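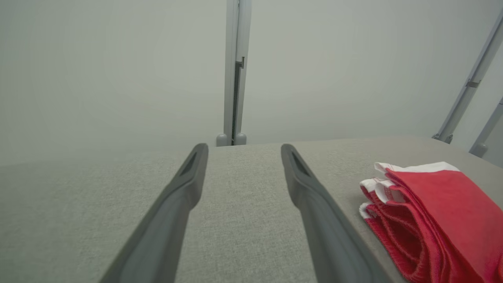
Can a machine do the chores yet?

Some chores have been done by machines for a long time. A washing machine fills itself with water, turns the clothes, drains and stops. A dishwasher does much the same with plates. Neither of them can pick a sock up off the floor.

Picking things up is the hard part. This page explains why, using one job as the main case: folding a towel.

Why is a towel difficult?

A brick has one shape. If a robot knows where one corner of a brick is and which way the brick is facing, it can work out where all the other corners are. Engineers call this a rigid object.

A towel is not rigid. Drop it twice and it will land in two different shapes. Corners may be hidden underneath. An edge that looks like the outside of the towel may be a crease in the middle of it. Before the robot can fold anything, it has to find out what it is looking at.

A folded towel has a problem of its own. The layers lie on top of each other, and each layer is thin. To open the towel, a robot must take hold of the top layer and leave the next one where it is. You do this by rubbing the cloth between your finger and thumb. Many robot hands have only two fingers and very little sense of touch, so they may pick up two layers or none.

How does the robot see?

Many robots have a camera fixed near the hand, at the wrist. It moves when the hand moves, so it gets a close view of whatever is between the fingers. Colour helps here. A bright red cloth on a pale grey surface is easy to pick out. A white border helps as well, as it shows the computer where the cloth may end. A grey cloth on a grey table is much harder.

How does it learn?

One way is to write out every step as a rule. That works well in a factory, where the same part arrives in the same place each time. It works badly with laundry.

Another way is to show the robot what to do. A person guides the arm through the job while the computer records the camera pictures and the movements. After many turns, the computer looks for patterns it can use on a towel it has not met before.

Védís Kvaran and Villads Arnardóttir tested this at the Furkau workshop in July. They guided an arm through 272 folds with small towels, then let it work alone. It was given 10 new towels and folded eight. One of the others was folded with a corner tucked inside, and one was pushed off the table. Each towel took 80 seconds. Time yourself folding one and compare.

What about shops?

Shop work has the same split. Moving closed boxes from a trolley to a shelf suits a machine, as boxes are rigid and have flat sides. Refolding jumpers that customers have opened does not suit it so well. A clothes shop may have up to 800 items on its tables, in many sizes and thicknesses.

So, can they do it?

Some of it. A robot can fold a towel if the towel is laid out on a clear table and there is time to wait. Emptying a laundry basket, sorting it, folding everything and putting it in the right drawers is a long chain of jobs, and a mistake early on spoils the later ones.

Words to know

Rigid: keeps its shape when moved.
Gripper: the part of a robot that takes hold of things.
Hem: the edge of a cloth, folded over and sewn down.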